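Mudgway Home Forum > Kitchen and Dining > Tables and Surfaces

Matte white tabletop, regrets?

plainoaks
Mar 19, 2025
We need a new table for the kitchen and my wife wants white. The one we like is the Rullovard, matte white top, 399 with the legs. It would get used for everything: meals, homework, rolling out dough, bills. I have had dark wood all my life and have no idea how white holds up. Does it stain? Does matte hide scratches or make them worse? Would like to hear from people who have had one for a few years.

tuckpoint
Had a white matte table for 4 years. Stains were not a problem apart from turmeric, which took a couple of days of sunlight to fade. Scuffs are the thing. Anything with a rough base leaves a gray line if you slide it. Most of those lines come off with a melamine sponge, but go easy, the sponge will polish a shiny spot into the finish and you can't put the matte back.

Flodlow_9
Disagree on the sponge. I used one every week on mine and never got a shiny spot. Depends on the top. If it's painted, yes, be careful. If it's laminate you can scrub it pretty hard.

tuckpoint
Mine was laminate. Maybe a cheap one.

gravelroad230
Crumbs. If you are the type who sees a crumb and has to get up for a cloth, do not buy white. We got rid of ours for that reason and went back to pine.
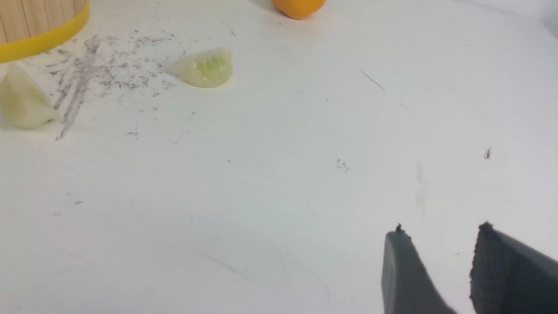 seamripper
I'm going to argue for white, mainly for people who cook. I fold dumplings and I would not go back to a dark table for it. The wrappers are pale, but a greenish filling shows through them well enough on a white top under even light, and I can tell at a glance which ones I made too thin. The dark specks and scuffs you see on a surface like that are real, gravelroad is right about it, and pale food doesn't hide them at all. I take that as a reason to wipe before I start. On wood I was just not seeing the dirt, and I was putting food down next to it.

For the scuffs: dish soap, warm water, microfiber cloth, then dry it. Drying matters more than what you wash with. Water left to dry on matte leaves a dull ring.

gravelroad230
Fair point about not seeing it on wood. I still don't want to see it.

plainoaks
This is useful. seamripper, do you put anything hot straight on it? We steam a lot of vegetables and the basket goes right on the table.

seamripper
No. The basket goes on a plate or a trivet. Steam from the bottom will get trapped and can cloud the finish or lift an edge if there's a seam. I ruined a patch on my first table that way. A folded dish towel is not enough, it just holds the damp against the top.

Flodlow_9
I put hot baskets on a towel for years with no damage. Thick towel, though.

tuckpoint
I'd listen to seamripper on this one. Heat marks are the only damage I never got out.

hallwaylamp
We have the Rullovard, bought in October. The finish is fine. The legs needed tightening twice. One thing to check before you order is whether your chairs have arms, because the rail under the top is low and ours don't push all the way in. Also, a soft pencil eraser takes off most small marks. I keep one in the drawer with the placemats.

plainoaks
No arms on ours, but I'll measure. We're leaning toward getting it, with a couple of big trivets. Will ask the store whether the top is painted or laminate.

Flodlow_9
Ask for a sample piece too. Drag a mug across it and see what you get.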